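4.2 Clearing the Bed
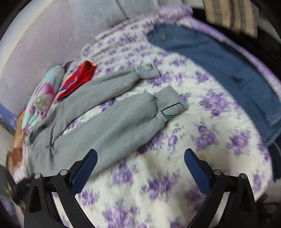
Your Hemus blanket goes on last, and the bed must be bare first. A bed collects laundry the way a porch collects leaves. Start with whatever is biggest, say a gray fleece thing with ribbed cuffs sprawled across the purple flowers, then go after the red item hiding behind it.

1. Fold or hang each garment. The chair is not a closet.
2. Shake out the blanket.
3. Set pillows at the head end.

Caution: Do not smooth the blanket over the clothes. We can tell.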